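Filed under: Talks & Workshops / Heavy Music

LOUD ON A SMALL BUDGET: HOW WE MADE THE ZUSTITZ TAPE
Speaker notes, Hongjun Tang
Trurermont Underground Music Day, February 29, 2020

Before starting: check that the laptop audio goes to the room speakers. Play ten seconds of anything. Turn it down from where I want it.

1. HELLO

Hi everybody, thanks for getting up this early on a Saturday for a talk about death metal cassettes. I play guitar in Zustitz and I also do most of the mailing, so I'm going to talk about both.

Quick show of hands: who's in a band? Who has put out a demo? Who has a demo sitting finished on a hard drive? (Wait for it. There will be a lot of hands on the last one.) This talk is for you people especially!

What we made: a five-song tape called Gruvatness, 300 copies, recorded in our practice room and put out on Chow, the label Yutong Kang runs from her apartment. Yutong is in the second row, so if I get the label stuff wrong she'll yell.

PLAY: opening of track one, up to where the drums come in. Stop there.

2. WRITING IT

We had eleven songs. We cut six. It hurt, and I still love two of the ones we cut, but the five that stayed all live in the same tuning and the same ugly mood, and side A runs straight through without a gap.

Story about the slow song: it was fast for a year. Our drummer hurt his wrist in July and could only play it at half speed, and we all stood there with our mouths open. It was so much heavier! We never played it fast again.

PLAY: slow song, second riff. Let it ring all the way out.

Things to say about tempo:
- We tracked to a click on three songs and without one on two. I can't tell which is which anymore, and I was there.
- If the riff gets better when you slow it down, leave it slow. You can write another fast one next week.
- Practice the endings. Everybody practices the beginnings.

3. RECORDING

Drums first, one weekend, eight mics, two of them borrowed. We hung moving blankets on the wall behind the kit and nothing on the other walls, and that was the room sound we liked best. We tried it four ways before that. Take the time to do this. It costs nothing except an afternoon and your neighbors' goodwill.

Guitars: two takes per side, same amp, different cabinets. Less gain than you think. I know, I know, I was the last person in the band to accept this. When you stack four guitars the gain adds up and the picking goes to mush. Back it off until one guitar alone sounds a little embarrassing, then listen to all four together.

PLAY: single guitar, then all four. (Files are named in order. Don't skip the first one, people laugh and then they get it.)

Bass: one take per song, pretty dirty, and louder in the mix than on any demo we'd done before. If you take one thing home today, turn your bass player up.

Vocals: one song a night, no more. Drink water. We did the whole lot over five nights and the last song sounds as strong as the first. On our earlier demo we did everything in one evening and you can hear the voice give out during song three.

4. MIXING

We mixed it ourselves and sent it out for mastering. Say why: we knew what we wanted from the mix, and we had no clue about mastering for tape.

Ask for a separate tape master. The low end needs handling differently, and the cymbals too. Ours came back with a one-page note about what had been changed, and I learned more from that page than from a month of reading forums.

Also, listen in a car. Listen on the worst speaker in the house. I caught a guitar that was way too loud from the kitchen, with the water running.

5. THE MONEY

(Slow down here, people write this down.)

- Tapes, duplication and printed covers: $840
- Mastering: $360
- Mailers, labels, tape and postage for the first batch: $411

Recording cost us nothing beyond the rent we already pay on the room. We split the rest with Chow down the middle. Yutong wants me to add that the postage number went up later on account of overseas orders, and that you should weigh a packed mailer before you set your prices. We set ours first. Don't do that.

No contract, but we did write everything down in one email and both sides replied yes. Who pays for what, how many copies the band gets, what happens if it sells out. Ten minutes of typing.

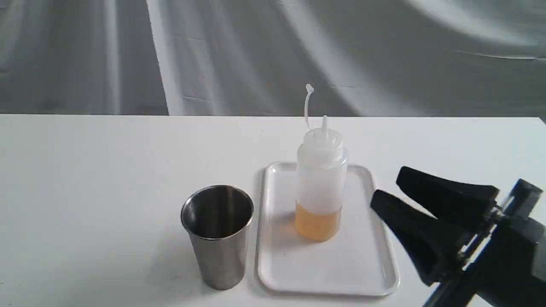 6. GETTING IT HEARD

Fun part! We wrote to zines and radio shows one at a time. Every message had the person's name in it and a sentence on why we were writing to them. It's slow, and it works much better than the giant mailing we did for the first demo, which got us exactly one reply (a very nice one, from a man who only covers doom).

What went in the message:
- Two lines on who we are
- One song, streaming, no login
- A download link for the whole thing
- Cover art and a band photo big enough to print
- Release date and label

Leave out the list of influences. Three bands at most if you can't help yourself.

Send it six weeks ahead. Paper zines need longer, so ask them when they close the issue. And when somebody reviews you, even a lukewarm one, write back and say thanks. Two of those people came to our show here last fall.

7. SHOWS

Trade tapes with every band you play with. I have a shelf of them at home and it's my favorite thing I own. Half the shows we've been offered came from a tape somebody carried to another town.

Keep the merch table lit. A cheap clip lamp will do. Write the prices large.

8. QUESTIONS

Leave fifteen minutes. If it's quiet, ask Yutong to talk about how she picks bands for Chow, she's great on this.

Likely ones:
- Would we do vinyl? Yes, love to, can't afford it yet.
- Why tape? It's cheap, it sounds good with this kind of music, and people keep them.
- What tuning? B standard.

PLAY on the way out: last track, whole thing, as loud as they'll let me.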